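Most papers on robot cloth handling report one number, and I think it's the wrong one. Meenakshi Bhat's group at Illolside ran 2422 towel trials last year and gave us a success rate. Fine. But a towel dropped beside the basket and a towel never grasped both count as a miss, and they need different fixes.

I would rather read 30 trials sorted by how they failed than 3000 marked pass or fail. Sorting is slow, dull work – I did it for the Kapoor runs – and it changed what we trained on next.

Reviewers should ask for it. A messy table with two arms, two baskets and soft things lying everywhere can go wrong in too many ways for a single percentage.
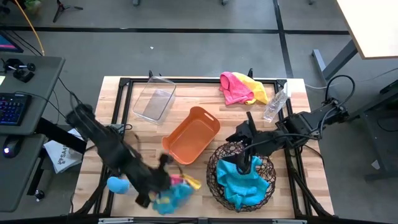
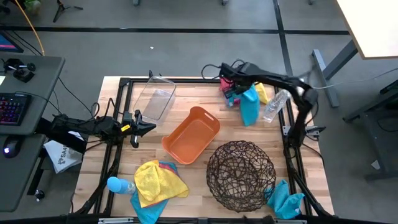

*Two-arm cloth work on the wooden tabletop, with the orange basket in the middle.*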